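Gripper loan and comparison bench: FAQ
Last updated 12/28/25

Quick answers before you book. If it's not here, email Trinidad Ambrosio and she'll add it when she gets a minute.

What grippers can I try?

Right now the Trivar three-position, the Matus soft pad and the Zindach multi-joint. The Camacho is back at the supplier until further notice. Don't ask for it please, we're not holding it behind the counter.

Can I run two different grippers at once?

Yes, one per arm, either side. Most people leave the one they already know on the right and the new one on the left. Tell us which way round when you book so the controller profile gets loaded. Swapping sides on the day eats half an hour.

How long is a session?

Half a day. Setup comes out of your time, sorry. Mornings fill up first.

Which objects do you test with?

Cutlery, metal cups, folded cloth, a few small boxes. All kitchen stuff, nothing fancy. Bring your own if your job is something odd, but nothing over the payload on the spec sheet, and no glass.

Why cutlery?

Thin, shiny, awkward to get hold of. A fork will show you finger slop faster than any block will. Macario Magaña set the list up in September and we've stuck with it so everybody's results line up.
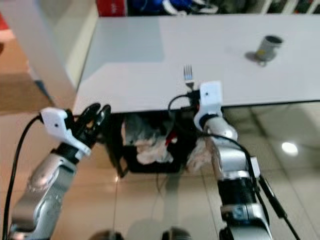
Grip near the end of the handle first, then work toward the middle. If it twists in the fingers, write down the closing force and move on. Don't keep cranking it up. We've had pads wrecked that way.

Does the white tabletop cause trouble for the cameras?

Can do. It's glossy and the lights bounce off it. Depth gets patchy in the bright bits, worst with metal objects. There's a grey mat in the cupboard, use it if your camera is struggling, but write "mat" on the sheet or we can't compare your run to anyone elses.

Head camera or wrist camera?

Head camera is the default. Wrist cameras are extra and only fit the Trivar and the Matus. With the Zindach the fingers get in the way, we tried three brackets and gave up.

How many tries per object?

29 for the full comparison. 7 if you only want a feel for it. Less than that, fine, your time, but it doesn't go in the shared results.

What counts as a drop?

Anything that leaves the fingers before you meant it to. Sliding but still held is a slip, separate column. Picked up, put down in the wrong spot = placement miss. Sinan Ersoy has the final say if you're stuck on one.

Do I need to know the controller?

Basics. Home, jog, open, close, stop. If you've never touched one, book the intro with Samah Shehata first, it's free. Bring your own laptop if you want to log over the network. Ours is slow.

What about cables?

Leave slack at the wrist. Loop it, clip it, then jog the arm through its full reach slowly before you run anything at speed. A tight cable will pull the connector out and you lose the run. Check it again after every swap.

What does it cost?

Nothing for members. Non-members pay a $2000 deposit per gripper, refunded once it's been checked over. Normal pad wear is fine. Bent fingers are not.

Which one's the best?

Depends. Zindach for odd shapes, Trivar for speed, Matus for anything you don't want scratched. Costel Begović likes the Matus for cups and the Trivar for everyhting else. Try two before you buy one.

Can I take photos and post my results?

Sure. Put the firmware version with them.

How do I cancel?

Email, a day ahead. After that the slot counts as used.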